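Sirko 项目工作记录
2024年3月15日，下午到晚上，桌面收纳

接着上次没记完的写。上次停在换夹爪指面之前，旧指面的数据单独放在一个目录里，先不跟新的混。做统计的时候注意目录名最后有没有 old，合并脚本目前不看这个，会一起吞进去。

这一轮要弄清楚的事还是一月定下来的那件：家里和小车间里那些零碎的收拾活，机器现在到底能接多少。Banmont 那边给的清单很长，擦台面、收玩具、叠抹布、把螺丝分格、倒垃圾、给工作台归位都在里面。我们只挑了收桌面小件这一项往下做。叠抹布留给 Nadcombe 的人，他们有现成的布料夹具，我们这边再做一遍没意思。螺丝分格先不碰，尺寸太小，现在的指尖捏不住平头的。

任务定义抄一遍，省得又有人按老版本评：
桌面上放几件小物，位置随机，不叠放。
机器把每件拿起来，放进桌边的收纳盘。
掉在桌上算可以重试，掉到地上算失败。
碰歪别的东西不扣分，但要记。
两只手都可以用，不规定哪只手拿哪件。
单局时间上限沿用上一版。

最后一条有争议。上一版的上限是按单手定的，双手应该更短才对。先不动，改了就没法和一月的结果比。

示范数据。目标是每类物件 1000 条，现在橙色那一类只有 167 条，差得远。黄色硬塑料那一类多一些，但是里面有一批时间戳不齐，左右手的图像和位姿差了几帧，对齐脚本能救回来一部分，救回来多少等跑完再填。在这之前不要拿这批去训练，上回就是这么把 Skavimik 的基线弄坏的，查了很久才查到数据上。

采集时的几条毛病，看回放时记的：

手持夹爪闭合太快。人手觉得自然的速度，对机器来说偏快，回放到机械臂上以后，指尖在接触前最后那一小段会冲过头，硬的物件被弹开，软的被挤扁。采的时候要有意放慢最后一段，前面的移动可以照平常速度。

张开的幅度每个人不一样。有人习惯每次都张到底，有人只张到刚好够。训练出来的策略会学成中间值，遇到宽一点的物件就两边蹭。统一规定：接近之前张到底，合的时候再合。

两只手抢。示范的人脑子里知道下一件用哪只手，机器不知道，两只手会往同一件东西上伸，然后都停住。上次评测里有几局就是这么耗到超时的。临时办法是加一个先后顺序，左手动的时候右手等，代价是慢。慢也比撞上好，先这样。

松手之后回撤的方向。放下以后要先往上抬一点再走，直接横着走会带倒刚放好的东西。这条说过不止一次了，新采的数据里还是有横着走的，筛的时候剔掉。

白色的底面也是个问题。底面太干净，机器在上面学得很好，换到木纹桌面就会犹豫，有时候把木纹的深色条当成物件边缘去夹。家里的桌子哪有这么白的。下一批要换几种底，格子桌布也要有，反光的玻璃也要有。玻璃大概率会很差，差也要有个数。

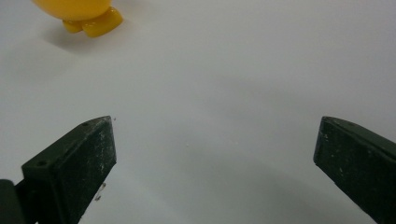 两根夹爪指，白色板面，黄色的小件。
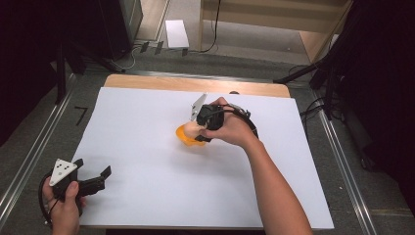
那现在的机器能不能自己把一张桌子收干净？
条件卡得很死的时候可以：物件种类训练时见过，不叠放，不超过 6 件，底面是素色的，收纳盘位置不动。放开其中任何一条，就得有人在旁边看着，随时准备接手。离放在家里不管它还有一段距离。

评测结果，今天跑的，模型是 Skavimik 上周那个权重，没有再微调：

素色底面，已见过的物件，跑完全部局数，失败 9 局。失败的原因归一下类：
多数是夹偏，指尖只碰到物件的边，提起来就滑掉，滚到桌外。圆底的东西最容易这样，夹的位置稍微高一点就往下滑。
其次是两只手互等，超时。
还有放的时候松得太早，东西磕在收纳盘的边沿上弹出去。
有一局是标定漂了，停机重标以后恢复，这一局按规矩还是算失败，不剔。

没见过的物件只跑了很少几局，不够写进表里，只写感觉：硬的、有明显凸起的还行，机器会去夹凸起的地方；软的很不稳定，力没有反馈，夹多深全靠看，看不准。透明的试了一只小杯，机器完全没有朝它去，在旁边空夹了几次。透明件从任务里先拿掉，写进限制说明。

木纹底面没正式跑，只看了一眼，跟上面写的一样，犹豫，接近的时候来回摆。

速度。机器收一局的时间比人长很多，这个没有悬念。Banmont 的意思是慢没关系，夜里没人的时候慢慢收就行。这个说法我同意一半。夜里慢慢收，前提是中途不出事，东西掉到地上以后它自己捡不了，臂展够不到地面，也不认得地上的东西。第二天早上来，地上有几件，桌上有几件，还是得人收一遍。所以真正要看的数是一次也不用人碰的局数占多少，平均时间放后面。下次报告按这个口径写，表头先改好。

跟车间那边的活比一下。车间里的归位其实比家里好做，工具就那么几样，每样有固定的位置，灯光也不变，台面颜色我们可以定。家里的东西天天换，小孩的玩具、橘子皮、发票、充电线都在一张桌上，线类的东西现在一点办法都没有，夹起来一头，另一头拖着把别的全带走。所以如果 Banmont 愿意先从工作台归位试，成功率会好看得多，也更有用。这个建议已经写进给他们的说明草稿里，措辞还要改，现在那段读起来像在推脱家务那一半。

分类这件事要不要做，也讨论了一下。收进一个盘和按类收进几个盘，对抓取来说是同一件事，难在认。认错了放错盘，使用的人会很恼火，比不收还恼火。现阶段只收一个盘，分类以后再说。

设备方面：
指面磨损。用久了靠近指尖的那一块会起毛、发白，摩擦力跟着变，同一套参数夹硬塑料会开始打滑。以后每采完一批检查一次，手感滑了就换，换下来的写上批次放进抽屉，别扔，还要看磨损的样子。
标记板。装在手持夹爪上的三角板要拧紧，松了位姿就整个偏，而且偏得很小，看画面看不出来，只有对齐误差会慢慢变大。开采之前用手晃一下。
线。夹爪的线绕过手腕那一段容易挂到桌沿，采的人会不自觉地绕开，示范里就多出来一个没有道理的弧线。让线从手背后面走，留松一点。
板面。底板上掉的碎屑每轮结束擦掉，颜色深的小渣在腕部相机里很显眼，怕模型记住它们的位置。擦的时候用干布，湿布会留水印。
硬盘剩得不多，一月的原始视频已经转到 Nadcombe 的存储上，本地那份等他们校验完再删，没有收到确认之前不要删。

代码里改了的地方：
评测脚本加了“人工接触次数”一列，默认零，每碰一次按一下空格。
抬起高度从固定值改成跟物件高度走，矮的东西不用抬那么高，省一点时间。
左右手先后顺序的开关放在配置文件里，默认开。要复现一月的结果记得关掉。
对齐脚本里那个把缺帧当成静止处理的地方还没改，知道有问题，先留着。

没有解决的：
为什么同一个权重，上午跑和傍晚跑差得这么明显。怀疑是光，影子的方向和深浅变了，圆的物件底下那块影子会让机器判断的接触位置偏低。也可能是电机热了。要分开试：同一个时间段，只动灯，别的不动；再反过来，灯不动，连着跑到电机热。
橙色那一类为什么夹的时候总是偏左。数据里右手示范的占多数，可能跟这个有关，但是换成左手跑也偏左，那就说不通了。先把腕部相机的外参重新标一遍再看。

下一步：
补橙色那一类，优先补左手的，最后一段放慢。
换底面，先木纹，再格子布，玻璃最后。
把超时那几局的录像剪出来，给 Nadcombe 发一份，他们叠布也是双手，应该碰到过同样的互等。
给 Banmont 的说明里，写清楚机器能收什么、不能收什么，线、纸、透明件、叠在一起的东西列在不能那一栏。
工作台归位的物件清单先拟一个，螺丝刀、卷尺、记号笔、内六角扳手，扳手如果太细就换大号的。

补一条：收工前重新跑了几局，开着先后顺序，没有再出现互等，局时间确实变长，还在上限以内。数据存在今天的目录下，还没标。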